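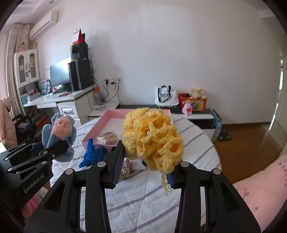
One-box tidying has been doing the rounds in Niststead since May, and most of the questions we get about it come from people who have bought the box and are now staring at it. The idea is that everything small and homeless goes into one open box, you sort from there, and the room stays clear. I have my doubts. A shallow pink box on a striped cloth looks very calm until you see what is outside it: a chunky yellow crocheted thing trailing loose ends, a tangle of cream and dusty-pink cord, a crumpled bright-blue bundle. Those are the things people write in about, so the answers below are mostly about those.

November 5, 2023
By Janaka Bhuiyan

Does the one-box method work?

For a weekend, yes. The Orkar guide that most people are following says a bedroom takes 40 minutes. It took me an afternoon, and I don't own much. What it does do is get things off the bed and into one place where you can argue with yourself about them. If you were hoping for more than that, I'd keep your money.

Do I need a special box?

No. The guide is very keen that you buy one and I can't see what for. You want something shallow, because a deep one turns into a bin with nicer manners. A shoebox lid will do. So will a drawer pulled out and put on the bed.

Where should I sort?

On a cloth or cover you can pick up by the corners. Small dark objects vanish on a patterned throw, so pale is better, and faint stripes are fine. Sorting on the bed has the advantage that you have to finish before you can sleep. It has the disadvantage that you may just move the lot to a chair.

What about half-made crochet?

This is where I part company with the guide, which says to finish it or let it go. Anyone who crochets knows how likely that is. Trim nothing. Wind the loose ends loosely, pin them to the piece, and put it in a bag with the hook and whatever is left of the yarn. Chunky yarn takes up far more space than you'd think, and one bulky piece can fill half the box by itself. Leave it out and deal with it last.

And soft toys? 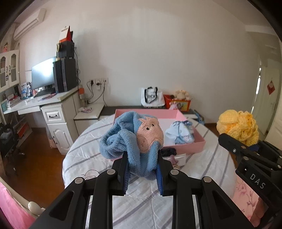

Blue towelling toy with a pale pink face; the open pink box is behind.

Towelling toys with floppy folds don't stack and won't sit up, so every storage picture you've seen with a neat row of them was arranged for the picture. Keep the ones you'd notice missing. A basket on the shelf at the head of the bed is a perfectly good home, and a toy can sit on top of the other things in it. It doesn't need its own system.

Should clothes go in the box?

One folded garment, if it's light and you're going to wear it this week. The Herath fold gets recommended a great deal. I have tried it on a T-shirt and a pillowcase and could not tell the result from ordinary folding, except that it was slower.

Can I store snacks or small packets in there too?

Please don't mix food with yarn. Clear plastic bags are handy for little bits, as you can see what you've got, but they slide under everything and you'll end up buying the same thing twice. Put them at one end and keep them there.

What about the desk?

Separate job. People start on the bed, get bored and drift over to the cables. Cables want another day and a different temper.

I've seen it claimed that 3000 households in Wakstead have gone over to this. Is that true?

I asked where the number came from and am still waiting. A reader sent me a second leaflet giving it as 400. Take your pick.

How often should I redo it?

When you can't find the scissors.

We use cookies to remember your settings and see which pages are read. Accept / Manage choices

Related
Winding leftover yarn without a winder
Washing towelling toys by hand
Do drawer dividers earn their keep?
Bedside shelves: what fits and what falls off
2 ways to store a bulky quilt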